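Okay, I have been quiet for most of November and the reason is that I rewrote the whole tactile side of our grasp controller. It works well enough that I want to talk about it. Thread!

Background for new people: I maintain Jivero, a small open control stack for arms with sensing fingertips. It sits between the planner (Drusari, which I love and did not write) and the motor drivers. Jivero's whole job is the last bit of a motion, when contact is close and the plan stops being much help.

The old version treated touch as a switch. Pad signal goes over a threshold, we call it contact, we freeze the finger command, done. Fine for blocks. Terrible for anything that squishes, because by the time you cross the threshold you have squished it.

New version estimates contact as a probability and lets the closing speed follow that number. Low probability, move along. Creeping up, slow down. High, hand over to force control. There is no hard edge anywhere, and oh boy does that make the logs nicer to read.

The part I spent the most time on is the baseline. Each pad reads something even with the gripper open, and each pad reads something different. So before every grasp Jivero now sits still with the fingers apart and takes 90 samples per pad, and everything after that is measured against them.

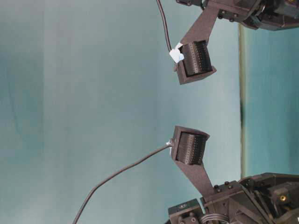 Wulov: do you redo the baseline when the wrist rotates? ours shifts with orientation and I ended up with a lookup table I'm ashamed of

Yes, and I had the same ugly table for a while! Now the baseline carries the wrist orientation it was taken at. If the arm turns past a limit before contact, the estimator widens its own uncertainty and asks for a fresh baseline at the next pause. Drusari already schedules pauses at waypoints, so most of the time it costs nothing.

Each finger also gets its own estimator now. They used to be averaged together, which was my idea, and it was a bad one. If one finger touches first you want to know which one, so you can shift the hand toward the other side before you squeeze.

That shift is my favorite thing in the release. It is maybe a dozen lines of code. One finger reports contact, the other one doesn't, the hand slides over while the gap keeps closing, and both sides meet the object. I have watched it so many times and I'm still grinning.

Numbers, for those who want them. I replayed 2,816 logged grasps through both versions. The old switch called contact too early in 477 of them, mostly because of a cable tug or vibration from the wrist. I went through every one by hand (with snacks) and tagged them by cause.

Those 477 are in the repo as a regression set now. If you change the estimator, the tests replay all of them and print you a little table. Please run it before opening a pull request — I will ask!

A caveat: replay is replay. The logged arm can't react to the new speed command, so all it tells you is when the estimator would have made its call. Closed-loop behavior you have to check on hardware, and my hardware results are still thin. More on that when I have more.

Next up is the camera half. Touch is great once you're there, but something has to get you there, and the old code took a single pose from vision and trusted it completely until contact. No updates on the way in. Yikes.

So there is a new node called Ververidis (don't ask, it was late and I liked how it sounded). It keeps refining the object pose during the approach and hands it to Jivero along with a covariance. When the hand gets so close that the view is mostly fingers, the covariance grows and touch takes over by itself.

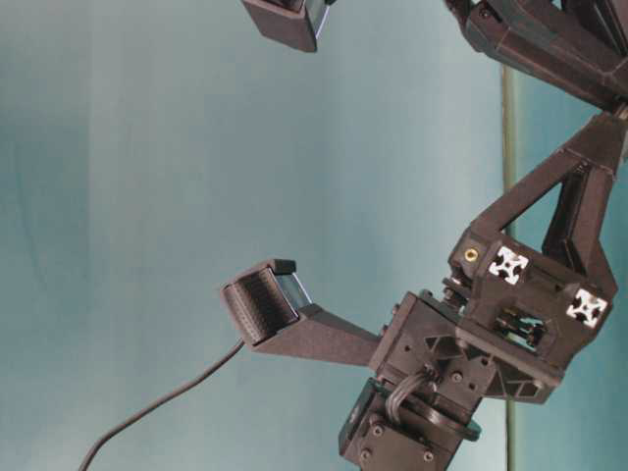 Camera module out on its wrist bracket, cable and all.

The annoying bit was time. Camera frames and joint readings arrive on different clocks, and if you pair them carelessly the object seems to slide around whenever the wrist moves. I lost two evenings to a "perception bug" that was just stale joint angles.

Fix: every frame gets stamped at capture, joint states go into a short ring buffer, and Ververidis interpolates between the two nearest readings. If there is nothing close enough in the buffer it drops the frame and says so in the log. Loudly. Silent drops are how I lost those evenings in the first place.

Also new: one config file! It used to take 4 files to bring up an arm, and two of them had to agree about the gripper width or things got weird. Now there's one, it gets checked at startup, and the error messages use full sentences.

Still open: slip detection (the signal is there, my filter is too slow), hand-eye calibration that doesn't make you want to lie down, and docs for the Drusari bridge. If you enjoy writing docs, my inbox is wide open.

Branch is up, release notes are in the repo. If you try it on a gripper I haven't seen, please send me a log, even a boring one. I like the boring ones a lot.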